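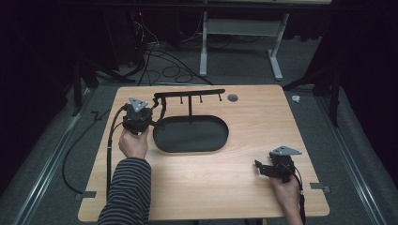

Shared Floor Walkthrough, Units 2 and 3
Kunow Building, second floor
Done in May by Thoa Đinh, comments hers. Copy to Thịnh Nghiêm, who holds the keys and the budget.

1. Exits and aisles
Both exits open from inside without a key: OK
Aisles clear to full width: NO
Comment: The back aisle has become a storage room with ambitions. Eleven flattened boxes and a bicycle. The bicycle was on this list last time too.
Exit signs lit: OK
Comment: The one by the stairs flickers when the elevator runs. Lit is lit, but please order a new one.

2. Fire extinguishers
Hung, tagged, pin in place: OK for tags 767 and 800
Tag 300: NO
Comment: Found holding the kitchen door open. It's very good at it. Buy a doorstop and hang 300 back on its bracket.

3. Electrical
Panel door closes, three feet clear in front: OK
No power strip plugged into another power strip: NO
Comment: Unit 3, by the window. Three in a row, with a desk fan at the end as the prize. I unplugged the last two and got a look.
Cords kept out of walkways: OK

4. Tables and seating
Legs tight, no wobble: OK except one
Comment: The round one in the break room is leveled with a folded Prindum catalog. Needs a new foot.
Stools rated and uncracked: OK

5. Kitchen
Microwave clean enough to inspect: NO
Comment: Inspection put off.
Fridge thermometer reads 40 F or lower: OK
Coffee maker shuts itself off: OK
Comment: The new Nornulent one does. The old one is still under the sink and should leave the building.

6. First aid
Kit stocked: PARTLY
Comment: Plenty of eye pads, no bandages. People here apparently cut their fingers and never their eyes, so restock to match.
Eyewash bottle in date: OK

7. Carry over
Quote for the stair treads came in at $2,486. Thịnh has had it since the last walkthrough — I left a second copy on his chair.
Next walkthrough at 9:30 a.m., same route, starting with the bicycle.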